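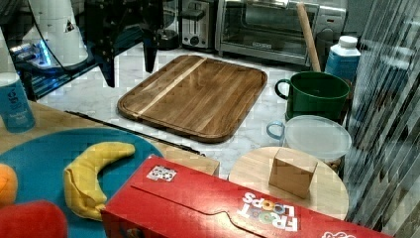
지구과학 이야기 게시판 > 지진·화산·판구조

제목: 플렐라드 분지 융기, 정말 하부 지각 박리로 설명되나요?

모래여울
12월에 나온 플렐라드(Flelard) 분지 논문 읽어보신 분 계신가요. 제1저자가 살라마투 오포리(Salamatu Ofori)이고, 분지 동쪽 고원이 솟은 원인을 하부 지각이 떨어져 나가 맨틀로 가라앉은 탓으로 봅니다. 임시 지진계 44대를 깔고 수신함수로 모호면 깊이를 구했다는데, 저는 결론이 자료보다 한참 앞서 나갔다고 느꼈습니다. 고원 밑에서 모호면이 흐릿하게 나온다는 것과 뿌리가 떨어져 나갔다는 것 사이에는 거리가 꽤 있지 않나요? 제가 놓친 게 있으면 알려주세요.

편마암줍는사람
저도 읽었습니다. 모호면이 흐릿한 것만 가지고 주장하는 건 아니에요. 본문 뒤쪽에 표면파 토모그래피 결과가 있고, 고원 바로 아래 상부 맨틀에서 저속도 이상대가 나옵니다. 차가운 암석권이 빠진 자리에 뜨거운 연약권이 올라왔다고 보면 자연스럽죠.

모래여울
그 저속도 이상대는 봤습니다. 그런데 해상도 시험 그림에서 체커보드가 남동쪽으로 죽 번져 있던데요. 관측소가 강을 따라 한 줄로 몰려 있으니 당연한 결과이고, 하필 이상대가 늘어난 방향도 똑같이 남동쪽입니다. 이걸 구조라고 불러도 되는지 모르겠어요.

k_seis
남동쪽 번짐은 부록에서 다룹니다. 부록까지 보고 말씀하시는 건지? 원거리 지진 307개를 방위각별로 나눠서 다시 역산한 결과가 있고 이상대 중심은 거의 안 움직입니다.

모래여울
부록 봤습니다. 방위각별로 나눴다고 해도 북서쪽에서 온 지진이 압도적으로 많아요. 나머지 방위는 다 합쳐 24개입니다. 그걸로 독립적인 검증이라고 하면 곤란하죠. 중심이 안 움직인 것도 같은 자료가 대부분을 차지해서 그럴 수 있고요.

k_seis
24개라도 신호가 좋으면 충분히 쓸 만합니다. 개수만 놓고 따지는 건 좀 게으른 비판 같네요.

모래여울
신호가 좋은지 안 좋은지 파형을 공개를 안 했으니 저야 알 수가 없죠. 대표 파형 세 개 실린 게 전부입니다.

퇴적학하다망함
지진 쪽은 잘 모르지만 시기 문제가 더 걸립니다. 박리 모델이면 융기가 지질학적으로 짧은 기간에 일어나야 하는데, 분지 쪽 퇴적 기록은 전혀 그렇게 안 보여요. 안로우층(Arnlow) 역암이 두꺼워지는 게 갑자기가 아니라 꽤 길게 이어집니다. 아라바 안사(Araba Ansah) 선생 예전 논문에 주상도가 다 있는데 이번 논문은 인용만 하고 내용은 한 줄도 논의하지 않았습니다.

편마암줍는사람
역암은 기후가 바뀌어도 두꺼워지잖아요. 융기 속도를 그대로 기록한다고 볼 수는 없습니다.

퇴적학하다망함
맞아요. 그래서 저도 역암으로 박리를 반박하겠다는 건 아닙니다. 다만 논문이 "급격한 융기"라고 쓰면서 근거로 드는 것도 바로 그 역암이에요. 불리하면 기후 탓이고 유리하면 융기 증거라는 식이면 곤란하다는 얘기입니다.

편마암줍는사람
그건 인정합니다. 서론의 그 문단은 저도 좀 걸렸어요.

늦은밤현무암
화산암 얘기가 아직 안 나왔네요. 박리가 있었으면 고칼륨 마그마가 따라오는 경우가 많은데, 스터사이드(Sterside) 용암대지 시료가 딱 그렇습니다. 저는 이쪽이 제일 강한 증거라고 봅니다.

모래여울
스터사이드 용암은 고원 가장자리에 있지 않나요? 박리가 고원 중심부에서 일어났다면서 마그마는 왜 가장자리에만 나오는지 설명이 없습니다. 그리고 고칼륨 마그마는 박리 없이도 나옵니다. 예전에 섭입으로 변질된 맨틀이 조금만 녹아도 나와요.

늦은밤현무암
암석권 경계가 계단처럼 꺾인 곳으로 마그마가 몰린다는 설명은 다른 지역에서도 많이 씁니다. 가장자리에서 나오는 게 이상한 건 아니에요. 연대 자료가 부족하다는 점은 동의합니다.

k_seis
그럼 대안이 뭔가요? 다들 아니라고만 하시는데 900미터 융기를 무엇으로 설명하실 건지 궁금합니다.

모래여울
대안이 없다고 해서 첫 번째 가설이 맞는 건 아니잖아요. 굳이 하나 고르라면 이고르 야쿠보프스키(Igor Jakubowski)가 제안한 하부 지각 유동 쪽이 아직 살아 있다고 봅니다. 서쪽의 두꺼운 지각에서 물렁한 하부 지각이 동쪽으로 밀려들었다는 모델이요. 이쪽이면 모호면이 흐릿한 것도, 융기가 느린 것도 무리가 없습니다.

편마암줍는사람
유동 모델이면 고원 밑 지각이 두꺼워져야 하는데 수신함수로는 그만큼 두껍지 않아요. 그 모델도 문제가 큽니다.

모래여울
모호면이 흐릿하다면서 두께는 어떻게 그렇게 자신 있게 말하나요. 논문 오차 막대를 다시 보세요. 유동 모델이 요구하는 두께가 그 안에 들어갑니다. 저도 유동이 맞다고 주장하는 건 아니고, 이 자료로는 둘을 못 가른다는 겁니다.

k_seis
오차 막대 상한 끝에 간신히 걸치는 거죠. 그 정도면 저는 가능성이 낮다고 읽습니다.

퇴적학하다망함
프림퐁(Frimpong) 단층 쪽에서 열연대 시료를 새로 뽑고 있다는 얘기를 들었습니다. 아파타이트 결과가 나오면 적어도 융기가 빨랐는지 느렸는지는 정리되겠죠. 언제 나올지는 모르겠습니다.

늦은밤현무암
단층 바로 옆 시료면 단층 운동 신호만 잔뜩 나올 것 같은데요. 고원 안쪽 시료도 같이 하는지 혹시 아시나요?

퇴적학하다망함
거기까진 못 들었습니다. 안쪽은 노두가 별로 없어서 힘들 거예요.

모래여울
교신저자한테 파형 자료 공개 계획이 있는지 메일 보내놨습니다. 답장 오면 여기에 올릴게요.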